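Jusstead Guest Room Handbook
Section 3: Making up the bed and putting out the snack box

I wrote this section last because it's the one I kept changing my mind about. If you're looking after the Jusstead rooms for me (or you've just bought the linen set from our little shop and want yours to come out the same way), this is how I do the small back bedroom, from bare mattress to snacks. It takes me around 40 minutes on a slow morning. You'll be quicker once you've done it a few times!

What you need before you start

One duvet and its flowery cover, the striped one with the big mustard and orange blooms
One pillowcase in the same print
One fitted sheet, plain, from the airing cupboard
The fruit-print sheet (I call it the persimmon sheet, and so does everyone at Lutstead by now)
The snack box and whatever is in the larder to fill it
A damp cloth for the bedside table

Bring everything up in one go and pile it on the landing. The stairs are steep and I've had enough of doing them six times.

Airing the room

1. Open the shutters first, then the window. I fold the shutters right back so they don't bang about.

2. Leave the mattress bare while you do the bathroom. Half an hour is plenty in summer. From September onwards I cut it down to ten minutes or the room never warms up again.

3. Wipe the bedside table and let it dry before anything goes on it.

Caution: don't lean on the sill to reach the window catch. Stand close and use your arm. The sill at Dasoldale came away in my hand last year and I've been wary of all of them ever since.

Making the bed

4. Put the fitted sheet on, starting with the two corners at the headboard end. Those are the awkward ones, so get them over with while you still have some slack to play with.

5. Turn the duvet cover inside out, put your arms in up to the shoulders and take hold of the far corners. Grab the duvet corners through the cloth and shake the whole lot down over itself. It's a 400-thread cotton and a bit slippery when it's new, so keep a good grip. If you lose a corner halfway, start again. I've tried fishing about for it from the outside and it only ends in a lump.

6. Lay the duvet on and pull it up to the headboard, stripes running the length of the bed if you can manage it. I'm not very strict about this one.

7. Pillow next, in its matching case. Plump it, then push it up into the corner by the headboard. I like it looking slept-on and soft, so please don't do the hotel karate chop.

Note: the duvet is wider than the bed. Let the extra gather up along the side where the table is. Tucking it under makes the bed look smaller, and guests only pull it out again at bedtime.

The persimmon sheet

This goes on top, over the foot half only. It's there to catch crumbs, suitcases and wet coats, and it's far easier to wash than the duvet cover. The design came from the Hjaltadóttir pattern book, number 677, in case you ever need to match it.

8. Unfold the sheet across the bottom half of the bed with the fruit facing up. The fold line should run down the middle, head to foot, which gives you a handy guide for getting it central.

9. Look for the little tan tag. It belongs near the right-hand edge as you stand at the foot of the bed. If it's turned up on your left, spin the sheet round.

10. Bring the front edge over the board at the end of the bed and let it fold down by itself. Smooth it with the flat of your hand.

Note: you can iron the crease out if you're in the mood. I never am, and it drops a bit after a night or two.

Caution: wash this one at 40 with the colours. The oranges are strong and I wouldn't trust them near anything white for the first 3 washes.

Filling the snack box

11. Use the open box with the pale yellowy-green sides. Stand the tallest bag at the back, upright, with its label showing.

12. Work forwards with the smaller packets, and mix the colours up as you go. I like a bright yellow one at the front because it looks cheerful from the doorway, and a pink one off to the right if there's one in the larder.

13. Keep going until it looks properly generous. A half-full box looks as though the last people have been at it.

14. Put the box on the left of the bed, close to the pillow end of the persimmon sheet, with one corner resting on the grey table. Check it sits steady before you let go.
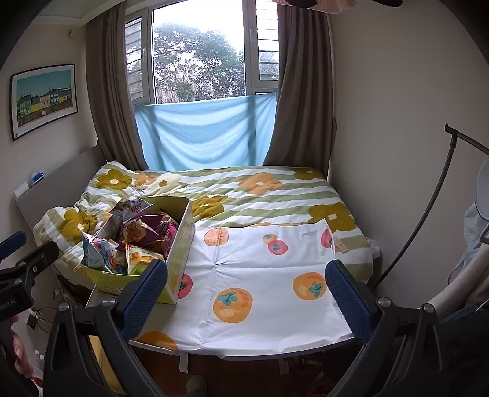 Fig. 3. Bed made up, persimmon sheet over the foot and the snack box in place on the left.

Before you close the door

Give the box a gentle nudge. If it rocks, shift it further onto the mattress.

Go through the dates on the packets and take anything close to its date down to the kitchen. Crisps can go in the staff tin. Chocolate can too, although it doesn't last long in there.

Slippers live on the floor at the foot of the bed. Sweep first, then put them out.

Shut the window if rain is forecast and leave the shutters open, so there's daylight in the room when people arrive with their bags. The spare blanket is in the landing cupboard, second shelf down, and Section 4 covers the heater.

Last changed May 8, 2022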